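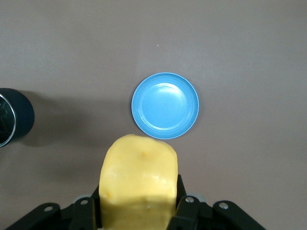
Section 4: Your first cook with the Plula recipe timer

Good, you've got the timer paired and the batteries in, so now comes the fun part! We suggest plain rice for your first go. It's cheap, it's quick, and it uses nearly every feature you'll want later on.

Before you start

Have the Plula within arm's reach of the hob, but never on it. The case softens above 50 °C, and the screen fades well before that. A shelf or the side of the fridge is ideal (the magnet on the back is stronger than it looks).

Setting up the recipe

1. Press and hold the round button until the screen wakes.
2. Turn the dial to RICE and press once.
3. Set the amount. The timer starts at 400 g, and each click of the dial changes it by 50 g.
4. Choose your hob type. If you skip this step the timer assumes electric.
5. Press START when the water boils. Don't press it when you switch the hob on, or your rice will come out chalky.

Note: If the screen shows LID, the timer is waiting for you to tell it whether the pan is covered. Turn right for yes and left for no.

Adding a stage

Most recipes need more than one countdown, and stages are where the Plula really comes into its own. You can store up to 8 in a single recipe, each with its own sound.

6. Press the dial twice to open STAGES.
7. Turn to ADD and set the minutes.
8. Pick a sound. Misto is the soft one, Baxter is the loud one (you'll hear it from the garden!).
9. Press and hold to save.

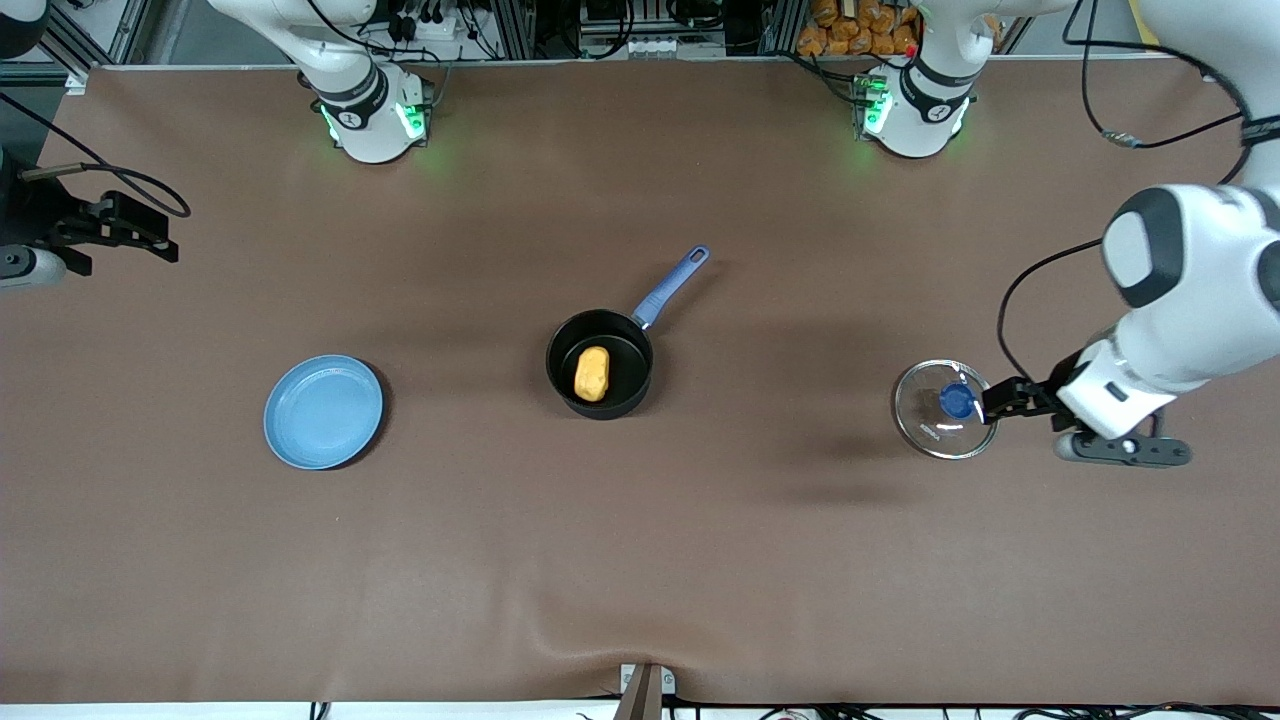

The resting stage is the one people leave out, and it makes such a difference to rice. Add it last, with the heat off, and give it the full time before you stir. For this stage the pan should stay covered. A clear glass lid is lovely here as you can check on things without letting the steam out, but a solid one does the job just as well.

Caution: Tilt the lid away from you when the last sound goes. Steam burns hurt, and they happen fast.

If the timer stops part-way

Press the dial once. The countdown picks up from where it left off. If nothing happens, take the batteries out, put them back and choose RESUME. Your saved stages will still be there, and you can rename them on the next page.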